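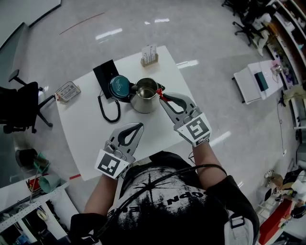 3. Clearing and resetting a shared table

Course handout, Workplace Organisation, unit 2. Tutor: Frauke Petersen. October 2021

3.1 Scope
A shared table collects items from several activities. The table used for this unit carries a steel milk-frothing pitcher, a round teal-green tin with a glossy lid, a small beige box with a printed label, a small wooden holder and a black device with a coiled cord. The task is to give each item a fixed position or remove it.

3.2 Terms
Resident item: stays on the table between uses.
Visitor: goes back to a shelf or cupboard after use.
Footprint: the area an item takes up, including any cord.

3.3 Notes on the items
The pitcher is a visitor. It is open at the top, so it should be emptied before it is moved. Turn the spout away from the person carrying it.

A round tin is stable only on its base. Tilted on its side against another object, as the teal-green one is, it will roll if that object is moved. Set it flat first.

A coiled cord has a larger footprint than the device it serves. Measure it at rest, then allow 100 mm on the open side.

Boxes are placed with the label facing the chair side.

3.4 Procedure
Sort all items into residents and visitors.
Remove visitors, starting with open vessels.
Gather the cord next to its device - do not wrap it tightly.
Place residents along the far edge.
Keep 900 mm of the near edge clear for work.

3.5 Exercise
Work in pairs. Draw a plan of a table you share with others and mark each footprint. Plans go to Sofia Petridis before the next session.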